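Baria Service Desk
Ticket 885
Site: Dilholm
Equipment: Minami unit, bench position 6
Category: Housing and fittings
Priority: Normal
Status: Closed
Opened: 29 May 2022

Summary of request

The site reports an intermittent rattle from the lower part of the housing, heard when the unit changes direction. The unit remains in service at reduced speed. The site requests guidance on which fittings may be adjusted locally and which must be referred to Atgate under the maintenance agreement.

Initial response

The service desk acknowledged the request and asked the site to stop the unit, isolate the supply and wait 60 seconds before touching any part of it. The site was asked to confirm that no fitting had been removed or replaced after the October inspection. Confirmation was received the same day. The maintenance record shows no work on the housing after that inspection.

Step 1. Housing

The site pressed by hand along the lower lip of the black housing, first at the left and then at the right. No movement was found and no sound was produced. The small fastener at the right side, near the yellow bracket, was checked with the driver supplied in the tool kit and did not turn. The housing is excluded as the source.

Step 2. Tabs and textured strip

The site was instructed to examine the row of small black tabs below the textured strip. Staff at the site had taken one of these tabs to be damaged on account of its width. The leftmost tab is wider than the others, and this should not be recorded as a fault.
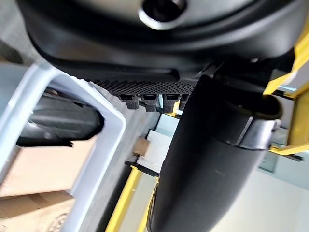 Page 6

The rightmost tab is partly hidden behind the cylinder and should be approached from the other side. A feeler gauge or a fingertip may be used for this check — metal picks and screwdrivers are not permitted near the strip. The site reported all four tabs firm. The strip was wiped with a dry cloth and showed no lifting.

Step 3. Silver band

The band around the upper section of the black cylinder was tested by light pressure on its small side tab. The site reported slight rotation, accompanied by the sound described in the original request. The test was repeated with the same result.

The band is a listed fitting and may be reseated by site staff. It must not be bent, shimmed or secured with adhesive tape. The site was sent instruction sheet 576 and asked to reseat the band squarely, keeping the side tab in its original position.

Result

The site reseated the band and repeated the pressure test. No rotation was found. The unit was returned to reduced speed for one hour and then to normal speed for the rest of the shift. No rattle was reported in either period.

Actions outstanding

1. The site is to repeat the Step 3 test at the start of each shift for six shifts and enter the result in the equipment log.
2. If rotation recurs, the band is to be replaced. Requests for the part should be addressed to Atgate and should quote this ticket number.
3. The service desk will add a note on tab widths to the Minami inspection sheet.

Closure

Closed by agreement with the site. The ticket may be reopened within 60 days — after that period a new request is required.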